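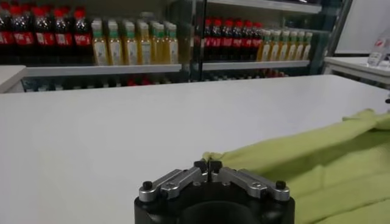
Fonlow Wrist Kit

Two fingers, one wrist camera, and all the patience you can supply. Fonlow records what the gripper sees and does while your operator coaxes it through a chore, then files each attempt as an episode for training. Cloth is the popular starting point – it never lands the same way twice.

In the box
Camera mount and cable
4 spare fingertip pads
2 recording licenses
Storage for 1,000 episodes

Bad attempts can be tagged and kept. You will have plenty.

Weight: 205 g
Fits: Genach and Modise arms
Ships from Cokdale. Folding skills not included.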